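Who owns the code? Questions we keep getting about commissioned software

Print this page | E-mail to a friend | 4 comments

Most of what follows concerns the law in England and Wales. It is general information and won't replace advice on your own papers. If you have already had a letter from a solicitor, stop reading FAQs and ring one of your own.

I paid for the software, so surely I own it?

Probably not, or not in the way you think. Paying an outside developer buys you whatever the contract says it buys you. If the contract says nothing about copyright, the starting point is that the person who wrote the code (or that person's employer) owns it. You will usually have some kind of permission to use it, because a court would find it odd if you had paid for something you weren't allowed to switch on. Permission to use is a good deal less than ownership, though, and you find out how much less when you want to sell the business or move to another developer.

The invoice says "full rights on payment". Isn't that enough?

I wouldn't lean on it. A transfer of copyright has to be in writing and signed by or on behalf of the person giving it up. An invoice with a line of small type at the foot may or may not meet that test, and "full rights" is the sort of phrase that sounds generous and settles nothing. Full rights to do what? To run the program, change it, license it to a competitor? Ask for a proper assignment, signed, naming the software. Any developer who meant what the invoice said should have no trouble signing one.

What is the difference between an assignment and a licence?

An assignment moves ownership. A licence gives permission while ownership stays put. Licences can be very wide and can suit you perfectly well. An exclusive licence with no end date, allowing changes and transfer to a buyer, will do nearly everything a small firm needs. Sales people like to blur the two, so read the verb. If the document says "grants", you are probably being given a licence. If it says "assigns", it is probably a transfer. "Agrees to assign" is only a promise to do it later, and later is when people fall out.

Our developer is on the staff. Do we need any of this?

If the code was written by an employee in the course of employment, the employer owns the copyright unless something was agreed to the contrary. That part is simple enough. The trouble comes with people who are treated as staff without being staff: the contractor with a desk and a company e-mail address, the director who never had a service agreement, the founder's brother who built the first version in February before the company existed. None of them becomes an employee by sitting near the kettle. Check.

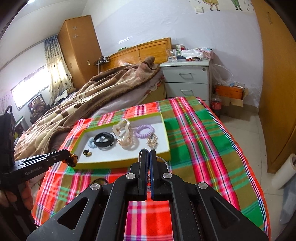
Can we at least have the source code?

Only if somebody agreed to hand it over. Ownership of copyright and possession of the files are separate matters, and you can have either without the other. I have seen a firm with a faultless assignment and no way of getting at the repository.

Take Parri, a booking program written by a two-person outfit called Cidow for a chain of boatyards based in Limelport. The boatyards had a written assignment. They did not have the build scripts, the passwords or the notes on how it all fitted together, and nothing in the contract mentioned any of them. The dispute that followed was entirely about those, and the nicely drafted copyright clause played no part in it.

Ask for the source code at each stage payment, along with whatever is needed to build and run it. Then get a second developer to try.

Is an escrow agreement worth the money?

Sometimes. The idea is that a third party holds a copy of the source and releases it if the supplier goes under or stops supporting the product. On paper it's sensible. In practice the deposit is often out of date, the release conditions are narrow, and the customer has no one who could do anything with the code if it arrived. One quote passed to us was £345 a year with no checking of what had been deposited. Unchecked, you are paying to store a box without knowing what is in it. If the software matters enough for escrow, it matters enough to pay for verification. If you can't justify that, spend the money on getting regular copies under the contract.

What about open source parts?

Nearly all modern software has them, and a developer who says otherwise either hasn't looked or hopes you won't. Your developer can't assign copyright in components written by strangers. What you get is the benefit of each component's own licence, with its conditions.

Most of those conditions are mild: keep the notices, pass on the licence text. A few ask for more if you distribute the program to others, including making your own related source available. Whether a particular arrangement triggers that is argued over at length by people who are paid by the hour. A list of components and their licences should be part of what you are buying. On a middling web project it may run to 85 entries, and that's no cause for alarm.

The developer used an AI tool to write some of it. Does anyone own that?

I am wary of anyone who gives you a confident answer. UK law has a provision on computer-generated works with no human author, which predates the present tools by decades, and there is real doubt about how it applies to them and whether it will survive. Other countries have gone their own ways. Code that a person has shaped, corrected and put together is in a stronger position than code pasted in untouched, but where the line falls is unclear.

Ask the developer to tell you which tools were used and on what terms. You may be offered a warranty that the work is wholly original. Consider how much that is worth from a sole trader with no insurance.

Can a former supplier stop a rival building something that does the same job?

Copyright protects the code as written and doesn't protect what the program does. A second team that studies the behaviour of a program and writes its own version from scratch is generally in the clear. Lawyers' letters tend to skip this point — they talk about "look and feel" as though it were a settled right here, and it isn't. Copied screen designs, icons or manuals are another matter, and so is confidential information taken by somebody who used to work on the original.

Should we buy a contract template?

We are asked this more than anything else. Trefor Powell, who answers most of the post for this page, has read four of the packs sold online and thinks one of them was usable. The others had been written for a different country or had plainly been assembled from several documents that disagreed with each other. One defined "Deliverables" twice. A short agreement you understand will serve you better than a long one you don't, and a good deal of what the packs charge for is padding. 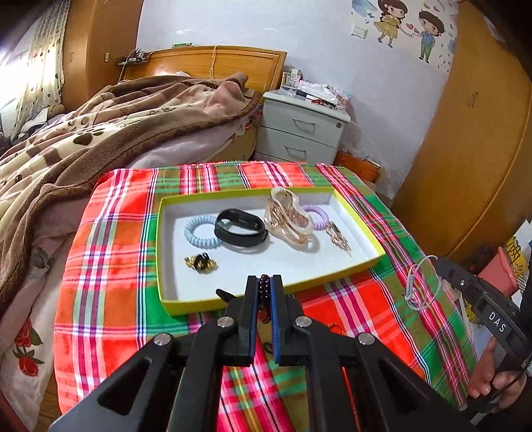 Shigeru Kaneko writes that this is too hard on templates. His small firm in Fenthorpe used one for its stock system, and when the developer moved abroad the signed assignment at the back was the only paper anyone could find. A mediocre contract, he says, beat the handshake they had nearly settled for, and they could not have afforded a solicitor at that stage.

Fair enough, and we'd take a mediocre contract over a handshake too. Our doubt is whether people read the thing before signing. Mr Kaneko's template had an assignment at the back. Plenty have a licence there, under a heading that says "Ownership".

It has all been built and nothing was signed. Is it too late?

No. An assignment can be signed after the work is done. It is easier while you are still on speaking terms and easier still while there is an invoice outstanding. Offer a modest sum for it or have it drawn up as a deed, so that there is no argument later about whether anything was given in return. If the developer refuses, find out what they will sign. A wide written licence is much better than the implied one you have now, whose edges are only known once a judge has drawn them.

If you can't trace the developer at all, write down what you remember being agreed, keep every e-mail, and take advice before you sell the business or let anyone outside it use the software.

Share this page (2)

We use cookies to remember your settings. Accept | Manage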